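Print this page
E-mail this page

Visit to Jinside, Farnomell: equipment planning for the coming year

Chun-yin Shih attended the Jinside open day on February 20, 2025 to gather prices ahead of our purchase of two service robots. Training, spare parts and floor repairs were quoted separately – a point our draft budget had missed. Household tasks at a table took up most of the morning. Delivery takes some 30 weeks, so an order must be placed before December if the present quotation is to hold.
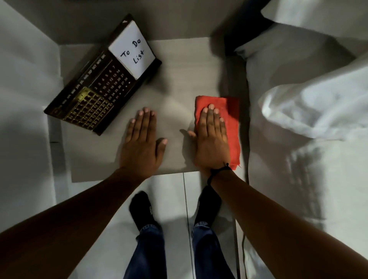
Table-top work: desk calendar and folded red cloth.

A second quotation has been requested from Anedier.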